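Long Series Deserve a Place on the School Shelf

By Kieran Fothergill
July

The Presilis Reading Foundation has published its annual guidance on fiction for readers aged eight to twelve, and once again it favors the single, self-contained novel. 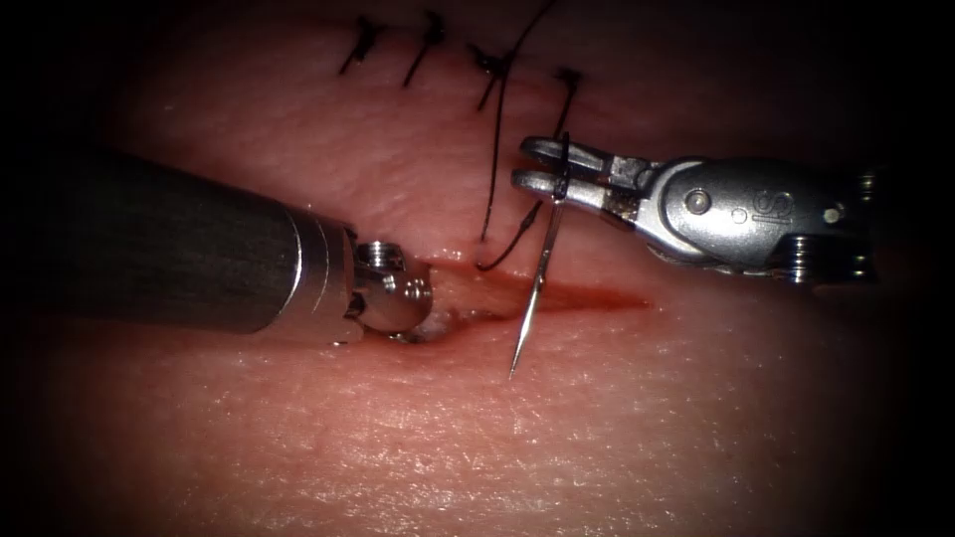 The Case for the Sixth Book

The guidance advises school libraries to limit any one series to three volumes. Its authors argue that shelf space is scarce and that children should be exposed to many writers. Both points are fair. The conclusion drawn from them is mistaken.

Consider the Flerell Chronicles, a comic family saga that runs to 11 books. At the library where I serve as an adviser, the set accounted for 300 loans last year from a children's collection of 2860 titles. Most of those loans were for the later volumes. Children who finish a fourth book want the fifth – and they read it quickly, often over a weekend, with no adult asking them to.

A familiar cast lowers the effort of beginning. The reader already knows why Grandmother Bemik must never be seated beside the vicar, and the joke in chapter one can land at once. Weaker readers gain the most from this. A child who would refuse a 600-page novel will cheerfully read the same number of pages in four installments.

Critics reply that quality declines as a series goes on. Sometimes it does. The seventh Flerell book, Fang at the Wedding, is thin, and its dog carries far too much of the plot. Children notice this as readily as reviewers do, and learning to say why one book is poorer than its neighbor is a sound beginning in criticism.

Presilis should withdraw the three-volume limit before the new school year and leave the decision to librarians, who know which books come back worn.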